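Server Strip-Down Cell: Equipment Planning Gallery

Posted May 17, 2022

Saltia takes in retired servers from offices and schools and pulls the parts worth reselling. In January we started pricing a robot cell to take over some of the bench work. This page keeps the planning notes in one place for the sites that asked about cost.

We looked at two quotes. Marchuk offered a full enclosed cell with its own conveyor, and Tilard offered an arm, a two-finger gripper and a wrist camera on a plain steel table. We went with Tilard. The enclosed cell would have meant moving the loading door, and the landlord wanted a separate engineering report for that.

Memory and processors come first in the budget, as they hold most of the resale value. Drives are already handled on another line and stay there. 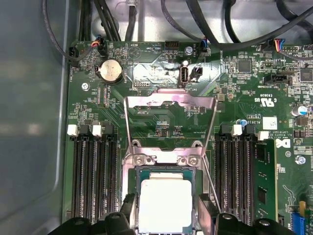
Gripper fingers are a running cost and should be on their own line in the budget. We have put down $300 a set and 4 sets for the first year. Steel fingers were quoted as well, but we did not want metal tips near socket pins.

The wrist camera was an extra $4000 on the Tilard quote. We tried to do without it and use fixed positions for each model of server. That works if you get pallets of the same machine. We don't, so the camera stayed in.

Fixtures are the part we underestimated. Every chassis depth needs its own set of stops on the table, and the first quote covered only one. Ask for a price on extra stops before you sign.

Software is through Flovura and is billed by the year. The licence covers a single arm. A second arm needs a second licence, with no discount that we could find.

Delivery was quoted at 14 weeks from deposit. Allow time after that for the electrician and the safety sign-off, neither of which is in the supplier's price.

Still to be costed: antistatic trays, a spare gripper body and a better light over the table.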